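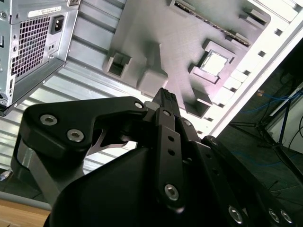
Power supply end of the case, grille and inlet socket.

Contact angles on the second batch

I have now finished measuring the second batch of coated slides, and the results are less tidy than the first. The coating is the silica and wax mixture I wrote up in December, sprayed on to plain glass and cured in the small oven. The only change was the solvent. The Abdella product I used before has gone out of stock, so I moved to Dresura, which evaporates faster and smells worse.

Each slide got a drop of distilled water from the same syringe, photographed side-on against a lit sheet of tracing paper. I fit the outline of the drop with a short script and read off the angle where the curve meets the glass. The fit is good when the drop is nearly round and poor when it sags, so I keep the drops small. Larger ones flatten under their own weight and the script reads low.

The best slides shed water as soon as they are tilted. The worst hold a drop upside down. Both came out of the same spray pass, and under the microscope they look alike at low power. At 900 times the difference shows: the poor ones have smooth patches where the wax has run together and buried the particles. A rough surface traps air under the drop, and a smooth patch gives the water something to grip.

My guess is that the faster solvent is leaving before the spray lands, so the wax arrives half dry in some places and pools in others. I tried spraying from closer in, which helped at the centre of the slide and made the edges worse. Slide 603 is the clearest case — a good middle with a ring round it that wets completely.

Curing matters too. I ran one set at 185 degrees by mistake, having left the oven on its old setting, and all of those slides went yellow and lost most of their water-shedding. The wax had probably soaked down to the glass. I have kept them as a reference for what a failed coating looks like.

The processing script is now at version 2. It rejects any fit where the left and right angles disagree by too much, and it writes the rejected pictures to a separate folder. I have also moved the raw files off the old Barkar drive, which was nearly full.

Next is a slower solvent. Sketevura sell one in small bottles, and I have ordered enough for a single tray of slides. I will keep the nozzle, the distance and the oven setting as they were for the first batch. The tilt stage also needs a new bearing before I trust any roll-off figures from it.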